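Kiltis help pages > Member fixes > Boiler keeps losing pressure

Right, I've been asked to write this one up properly because three people have messaged me about the same fault! It's a Bitero combi, the older sort with the round dial, and it was dropping to nothing overnight and locking out by breakfast.

First go: I topped it up with the filling loop, went to bed feeling clever, and came down at 5 to a cold house. Topped it up again. Same thing. Mairéad Lenihan said check the radiator valves, so I went round all of them with a bit of kitchen roll (dry as a bone, every one, even the dodgy one behind the sofa).

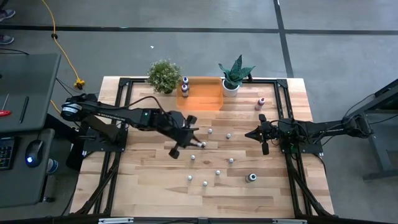 Next I rang Daly, who fitted it, and got Ultan on the phone. He asked whether the pressure shot up when the heating was on, and it did, nearly into the red. That points to the expansion vessel, he said, and told me to look at the little copper pipe on the outside wall. Sure enough, drip drip drip, all down the brickwork.

He came out in April and pumped the vessel back up. It held for 48 hours and then off it went again, so the rubber inside had gone and it needed a new one. Bit of a sickener, but he knocked 25 off the bill for the second visit, fair play to him.
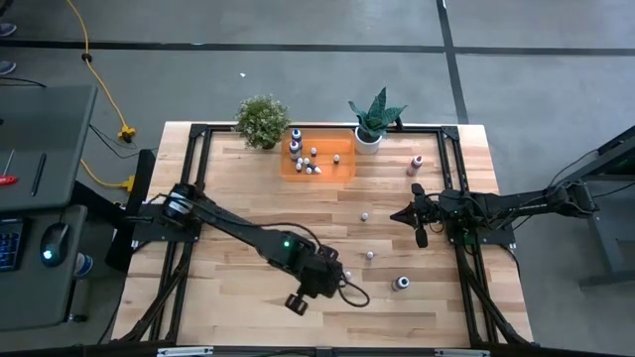
Page last changed: April, by Carmela Lombardi

Update from me: new vessel in, pressure's sat steady ever since and I've not touched the filling loop once. If yours climbs when it's hot and drops when it's cold, look at that outside pipe before you start lifting floorboards like I nearly did. Simone, yours sounds different, send me a picture of the dial and I'll ask Ultan.

Status: fixed, leaving open for Simone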